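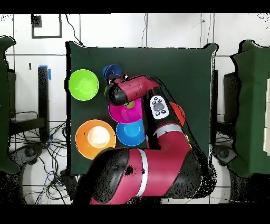

A red arm reaches over the bowls on the green table at Plavlow.

I'd been at Plavlow for 20 minutes before I was allowed to touch anything, and then I got bowls. Plastic ones, every color you can think of! Babak Vahidi runs the sessions, and his rule is simple: pick one up, put it inside another, go back to the start, do it again.

Each go gets saved as one example for Dalis, the system they're training to tidy a table by itself. My first five were awful (I kept coming in too high and nudging the rim), and I asked Babak to bin them. He kept two. A wobbly save can be worth having, he told me, as long as the bowl ends up where it should.

By lunch I had 72 good ones and a stiff neck. Babak moves the bowls around between goes – never the same layout twice – and he's fussy about it, sliding the orange one over an inch and then sliding it back. In July they ran 14 people through the same job. I'm told I was slower than most of them.

Contact the magazine | © 2024 Tiretti | Back to top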